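How to clean a fabric sofa

Vacuum first, with the brush head, and get into the seams. Check the tag for the care code before any water goes near it. W means water is fine — S means solvent only.
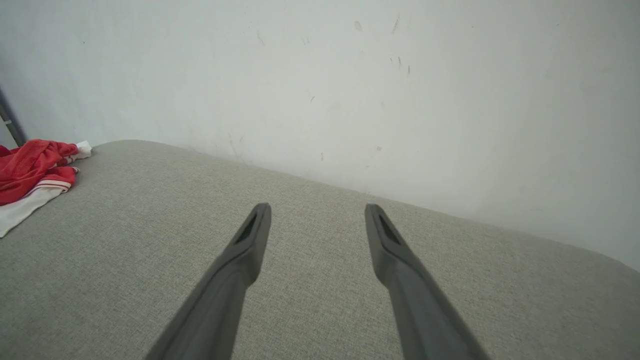
Mix a teaspoon of dish soap into 500 ml of lukewarm water. Test it on a hidden spot and let it dry. Then dab the stain with a white cloth, working from the outside in. 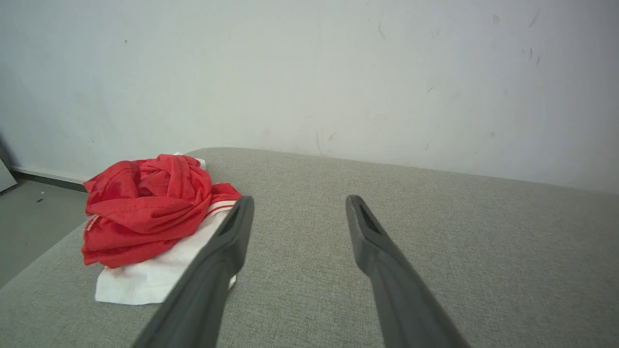 Light gray upholstery

Go over the area again with plain water and blot it with a towel. Leave the seat alone for 24 hours — longer in July if the air is humid. Keep clothes and throws off it until then.

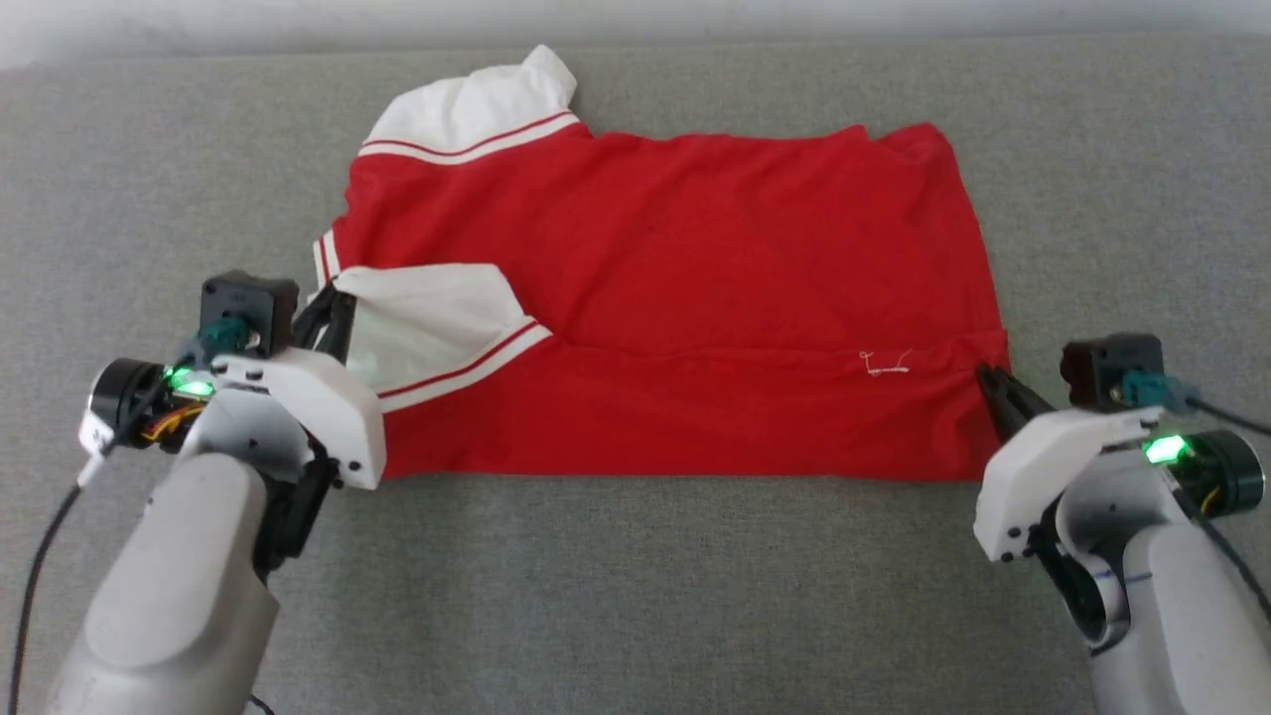
Anastasia Ververidis wrote in to say that baking soda, left on for an hour before vacuuming, took care of the smell in hers.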